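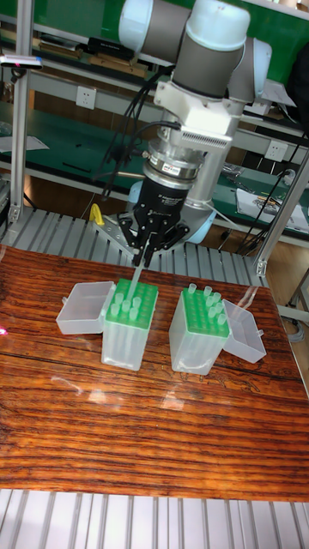 Figure 3. The tip transfer task: the gripper is holding a tip over the left-hand box, with the second box open beside it.

4. The tip transfer task, and how we got on with it

4.1 Why we chose tips

We went round the houses a bit before settling on a task for the second half of the course. The Komham students had already done blocks and pegs in September, and by then they were good at both (and bored of both, if I'm being fair to them). I wanted something small, fiddly and a bit bendy, that came in large numbers and didn't matter if it ended up on the floor. Pipette tips fit the bill nicely. They're light, they're see-through, they taper, and they sit in a rack of holes that looks very forgiving until you try to get a tip back into one.

The job itself is easy to say. Take a tip out of one box, carry it across, lower it into a free hole in the other box, let go, and come away without knocking its neighbours. Students worked in pairs, 13 pairs in all, and each pair wrote its own motion program on top of the Tatport library described in Section 3. We let them start from any layout they liked, so some filled the front rows first and others scattered tips all over the rack to make life harder for the pair after them!

4.2 Setting up

Both boxes stand side by side on a table in front of the arm (Figure 3), with the lids opened outwards, one to the left and one to the right. We started out with the lids facing the robot and I wouldn't recommend it, as the fingers kept clipping them on the way in. Each pair taught two corner holes per rack by hand and let the software work out the rest of the grid. A few pairs taught a third corner as a check, which I'd now ask everyone to do. If the box has been nudged round even slightly, two points will happily give you a grid that's right at one end and hopeless at the other.

4.3 What counted as a good transfer

We logged 513 attempts over the whole block. An attempt counted as good if the tip was left seated in the hole it was meant for and every other tip was still where it started. Tips that went in at a slant and stayed there were marked as a miss, which caused some lively arguing. Each pair had 5 practice runs before anything was logged.

4.4 Things that went wrong

Most of the trouble came down to the angle of the tip in the fingers. Two flat jaws closing on a tapered bit of plastic don't hold it very firmly about the other axis, so it can swing and end up leaning. The arm then goes exactly where it was told and the point of the tip is somewhere else. Students nearly always blamed their coordinates first, and I watched several pairs re-teach a perfectly good grid before they thought to look at the grip.

The fixes they came up with were rather good. One pair gripped lower down, which helped with the lean but left less room above the rack on release. Another pair added a slow little wiggle on the way down, borrowed from the peg exercise, and I've since put that into the Zudulent worksheet as an optional extra. We look at how the two approaches compare in Section 5.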